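Day 14, evening

Feet up at last, tea gone cold twice, and I want to get this down before it all runs together with yesterday. I did 40 goes today! Forty is the number they ask for at Rerville and up till now I've always come in under it, so I'm quite pleased with myself, even if my thumbs feel as if I've been podding peas since breakfast.

The morning was all Prelby, which is what we call the big table job with the cups (the names come off a list someone made before I started and I've given up asking what they mean). Prelby is easy on the head and hard on the shoulders. You pick up, you put down, you go back to your start place, you wait for the tone, you go again. I've got much better at the waiting. In my first week I kept rushing off before the tone and half of what I did got thrown out, and quite right too -- the robot would have learnt to be as impatient as I am.

After lunch I moved over to the tray. I do like the tray. It's pale pink with rounded corners, and it says Rabbit on it in curly writing with a little bunny drawn down in the corner, just the outline, ears straight up. I've got fond of that bunny. You spend a whole afternoon looking at the same bit of table and you start to have favourites.

The tray job wants both hands, one gripper in each, and I'm still very much a right-handed person. My left just hovers about like somebody at a party who doesn't know anyone. I was told to let it hover if that's what it wants to do, so long as it hovers the same way each time, and I've been trying. The striped mat goes on the right with the grey cushion on top, and I had to keep an eye on the cable so it didn't go wandering over there and drag. 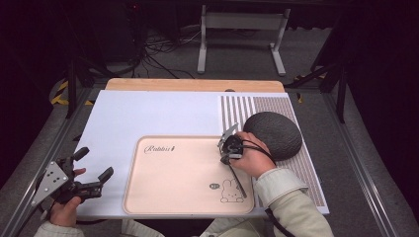

Tea break, and after

Had my flapjack standing up by the window and got talking about the Malabanan lot, who do theirs by remote control. They sit in a chair with a pair of handles and the arms across the room copy them, a beat behind. I had a try at it back in February and I was hopeless! You can't feel anything. I squashed a paper cup flat and thought I was being ever so gentle. With the hand-held ones you do at least get a bit of a nudge back through your palm when you touch the table, and I think that's why I took to them. But the remote people say their way is better for the robot, as it's the robot's own arm doing the moving and there's no wondering whether it could reach. I can see that. I've been caught out a few times twisting my wrist round in a way no machine arm is going to manage, and those get marked down.

I went back in feeling very loose and cheerful and promptly did 2 bad ones in a row. On the first I sneezed. On the second I think I was still cross about the sneeze. Then I slowed right down, counted in my head, and the rest went along nicely. The trick (for me, anyway) is to look at where I'm going and leave my hands alone. If I watch the jaws I start to wobble.

They ran the Zevilitz one for us at the end of the afternoon, the one that's been fed on everybody's goes from last month. All 2000 of them, mine somewhere in there. It did the cup job, quite slowly, and just before it let go it did a tiny pause and a dip. I do that! I do a pause and a dip! I've never noticed it in my life until I saw an arm doing it back at me, and I laughed so much I had to go and stand in the corridor. Of course it could be anybody's dip. I've decided it's mine.

Things to remember for tomorrow: trim my nails, take the thin socks, ask whether I can have the table up a notch as my lower back is grumbling. And go to bed before eleven, which at this rate means stopping now, as there's still the washing to hang and I've not rung home yet.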